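Mar 17, 2026

I sent in my application for the Clamanthorpe printmaking residency last night. It took longer than I wanted. The form allows 512 words for the project statement, and my first draft came in at 627, so most of the evening went to cutting.

The residency runs for the whole month of August. They take four artists and give each one a bench in the shared studio, a room upstairs and use of the big etching press. You pay your own travel. Wenjie Ye went two years ago and told me to ask for a bench by the north windows, so I put that in the notes box.

My proposal is a set of linocuts based on household textiles: dish towels, work shirts, bedding. I want to print them in two colors on thin paper and hang them in a line. I've been looking at how plaid and checks change when the cloth is folded or piled up.

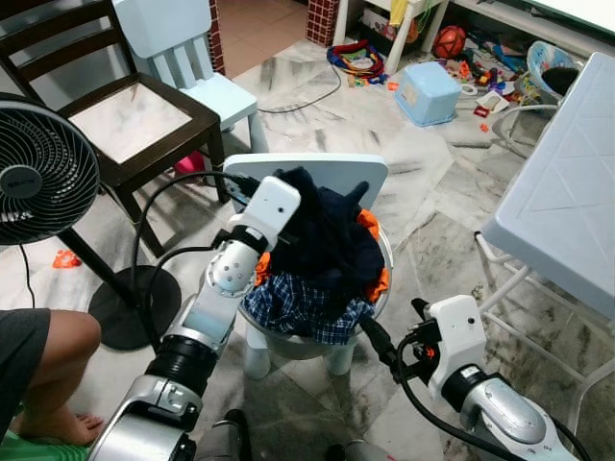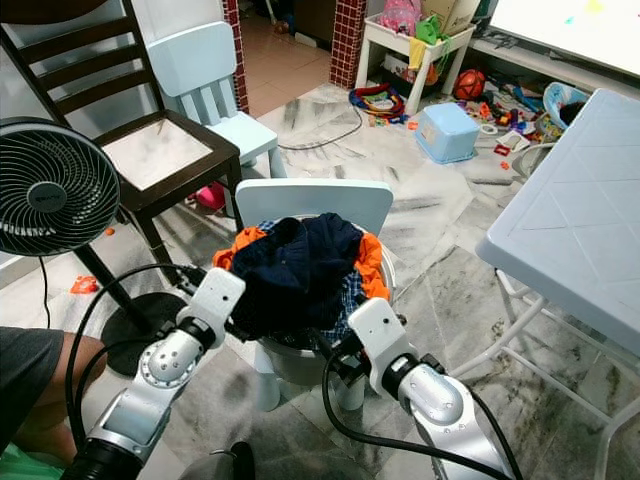
The portfolio part was easier. I picked eight prints, five of them from the Havari series, and Vasanthi Matubbar wrote my reference. The fee was 60 dollars, more than last year.

Results come out by email. If I don't get in, I'll rent press time at Pradik and make the prints anyway, in a smaller size. I still need to order the lino.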